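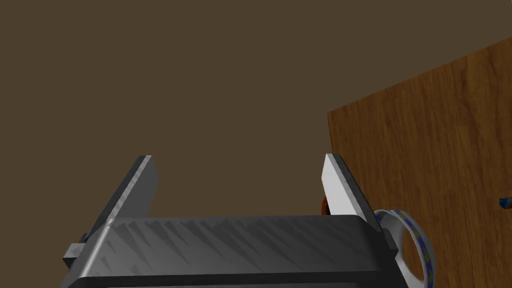

4.2 Collecting demonstrations by remote control

All demonstrations in the Brullido set were recorded in simulation, by people, one at a time. We had two ways of moving the arm. The first, Wisden, is a handheld controller: the operator squeezes a trigger, moves a hand, and the simulated gripper follows at a fixed scale. The second, Raptis, is a small passive arm with the same joint layout as the simulated one, which the operator pushes into place while the software copies its joint angles. Raptis comes as close as we could get to guiding a robot by hand when the robot has no body to hold. Both feed the same recorder, and both were described by at least one operator as the better one.

Seventeen operators took part. None had driven a robot arm before, and several were still of the opinion at the end that they had not. Each received a short briefing, a free practice period with no recording, and then a block of tasks drawn at random from one input device. The following block used the other device. We did not tell operators how a task should be done, only what the final arrangement of objects had to be. This decision gave us the variety we wanted and a number of strategies we would have paid to avoid, including pushing an object across the work area with the outside of a finger until it arrived where it was supposed to be. The success check, which looks only at final positions, was perfectly happy with this.

Operators could switch between a fixed overview and a view from just behind the gripper. The second proved more popular for the last part of a reach, when the gap between the fingers matters more than the layout of the room. It also has an obvious cost. Figure 4 shows the gripper view with the fingers apart. The hand takes up much of the lower half of the image, the roll of tape to its right is only partly in view, and a small reddish-brown object is almost entirely hidden by the right finger. An operator who has just come from the overview may remember what that object is. A policy trained on single images from this view has no such luck, and we return to its troubles in Section 5.3.

Figure 4. Simulated view from behind the open parallel gripper. The roll of tape stands on its edge beside the right finger, in front of a wooden surface with visible grain.

We recorded 2732 attempts. An attempt begins when the operator presses the start button and ends when the operator presses it again, an arrangement that seemed too simple to go wrong. In early sessions, operators often pressed stop, noticed that the object had tipped over, and then wished to discuss the matter. We added an explicit discard button in August. Its arrival reduced the discussion and increased the number of discarded attempts, some of which were, on replay, quite good. We kept these in the raw logs and left them out of the training set. If someone says that a demonstration is not what they meant to show, we are inclined to believe them.

4.3 Filtering and labeling

A demonstration was kept if it passed the success check, contained no tracking dropout, and did not involve an object passing through another object. The last condition is less silly than it sounds. Urkus, the physics engine used throughout, treats thin parts with some optimism, and a firm enough squeeze on a hollow object can leave a fingertip inside its wall. Operators learned this quickly. At least two of them learned to use it. After filtering, 1137 demonstrations remained.

The surviving demonstrations were divided into approach, grasp, transport, and release. Our first attempt at doing this automatically used gripper width alone, on the theory that people close the gripper when they want to hold something. People also close the gripper when they are thinking. We therefore combined width with contact force and had Kalliopi Rallis check every boundary by eye. She moved enough of them that we stopped describing the procedure as automatic. Her corrected labels are the ones released, and the original ones are included for readers who would like to do worse.

We did not trim pauses. Most earlier pipelines cut any stretch in which the arm is still, and there is a good case for it: a policy that copies a pause may find no reason to leave it. In our recordings, though, pauses fell mostly just before contact, where the operator was changing views or lining up the fingers. Cutting them produced trajectories that charged at the object with a confidence no operator had shown. We instead give the policy the last 35 time steps as input, so that it can at least tell how long it has been standing there.

4.4 Differences between the two devices

Wisden demonstrations are shorter and more direct during transport. They are also more jittery near the object, where the operator's hand is unsupported and every small tremor is copied faithfully. Raptis demonstrations are slower and smoother, and they rarely reach a joint limit, as the operator can feel the limit coming. Their weak point is release. Letting go of an object with the passive arm means relaxing one hand while holding the other still, and many recordings end with a slight sideways flick that sends the object somewhere new.

A policy trained on Raptis data learns the flick. It reproduces it with great care, at the right moment, on objects it has never seen. Mixing the two sources weakens the effect without removing it, and all results in Section 5 use the mixed set unless stated otherwise. We considered editing the flick out by hand, but by then we had written three paragraphs on respecting what operators showed us, and it seemed late to start correcting them.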